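Trotside delays order for dish-sorting arms, adds money for spare parts

2019-08-21

Trotside has put off part of its planned order for two-arm dish stations and moved some of the money into spare parts and bench time, according to a budget note sent to its kitchen sites this week.

The company runs staff canteens and had planned to buy 20 stations in one go. Under the new plan it will take eight in the first round and decide on the rest in March, after the first sites have sent in their running costs.

The stations are meant for the slow end of the dish room, where cups, bowls and plates come back in mixed piles and have to be separated and racked by hand. Trotside says it still wants them. What changed was the cost of keeping them going.

The first budget covered the arms, the tables and delivery. It left out replacement grippers, spare cables and the hours needed to set up each table when a kitchen changes its dishes. Two sites raised this in the spring, and the purchasing office went back through the numbers with Prerkier, the supplier of the arms.

The revised plan sets aside 18 percent of the purchase price for parts and service in the first year. Each site will hold one spare gripper and a set of cables on the shelf. Larger parts such as elbow and wrist motors will be kept at the Stornotell depot and sent out when needed.

Prerkier has agreed to hold its unit price for nine months. That gives Trotside until after the March review to place the second order at the same rate – provided it commits to the full remaining quantity. A smaller second order would be priced again.

Floor space was the other sticking point. A station takes up more room than the table itself, as someone has to be able to reach the wiring at the base of each arm. Four of the older kitchens do not have that clearance beside the dish return. Building work at those sites was never in the equipment budget and will now go into a separate request. They have been moved to the end of the list.

Trotside also looked at leasing. Ghumman, a leasing firm that already supplies the company with dishwashers and serving counters, offered a three-year deal with service included. The monthly price was higher than the purchasing office wanted to pay, but the offer has been kept open for the older kitchens, where the company does not want to own equipment it may have to move.

Trial work is going on at a bench set up with the kinds of items the kitchens use – plates, cups, a bowl and a dish rack. The purchasing office has asked for results to be listed by type of item. Clear plastic cups are first on its list, followed by stacked plates. Sites that use mostly trays and glassware have been told to wait for those results before asking for a station.

No jobs are tied to the order, the note says. Dish room staff at the first sites will get a day of training, paid from the same budget line as the spare parts. A site that wants more than one day will have to pay for it out of its own funds.

Kitchens in the first round have been asked to send in table measurements, a list of the dishes they use and the name of one contact for deliveries. Sites that miss the deadline lose their place to the next kitchen in line. The delivery schedule will go out once the measurements have been checked by Prerkier.
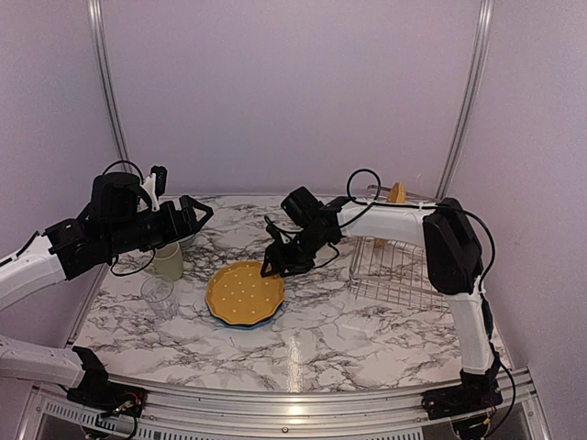
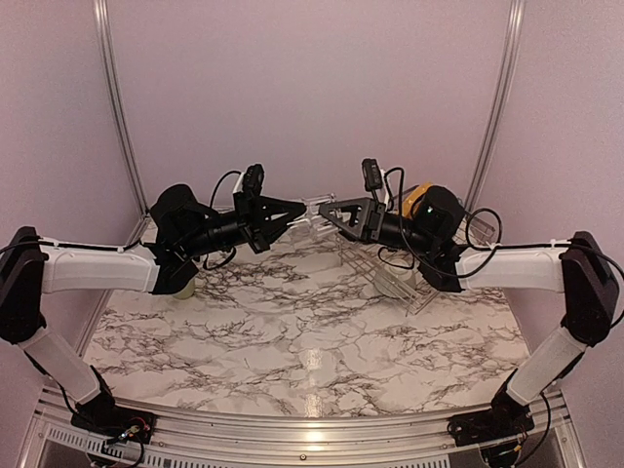
Two-arm bench with cups and a dish rack. In the first picture, the right gripper is at the rim of a yellow plate; in the second, the two grippers come close together at a clear cup.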